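Undano dev thread: inventory and save files

condeo_tom
I've finally got the inventory saving between levels — hooray! It still drops the odd item if you quit while a door is opening, so I want to sort that before the May build. The save file comes to 317 KB, and I do wonder if that's a bit much for such a small game.

Cherkaoui
Lovely progress, well done! I'd leave the size alone, though. Mine was 820 KB at one point and players never said a word about it.

Traian Stoica
I can't agree there, sorry. Big saves make the autosave stutter on older laptops, and mine is very old indeed. Do you write out every prop in the level, even the ones that haven't moved?

condeo_tom
Every single one, I'm afraid, bottles and bins and all.
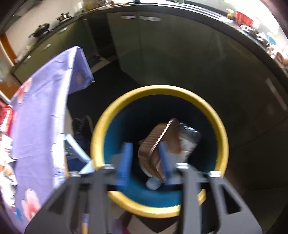
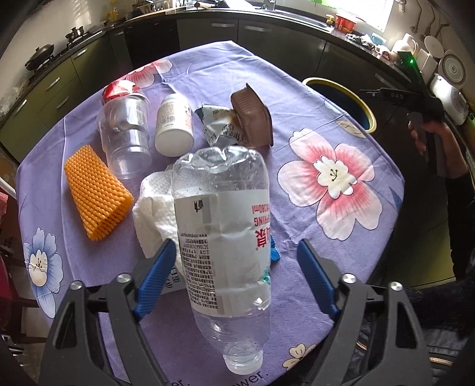
I could store only the props that have changed, but then the loader has to rebuild the rest from the level file, and I've broken that loader twice already — so I'm a little nervous of it.

Cherkaoui
Then please don't touch it before May! Fix the door bug first.

Traian Stoica
Fair enough on the door, but I'd still try it on a copy of level 3.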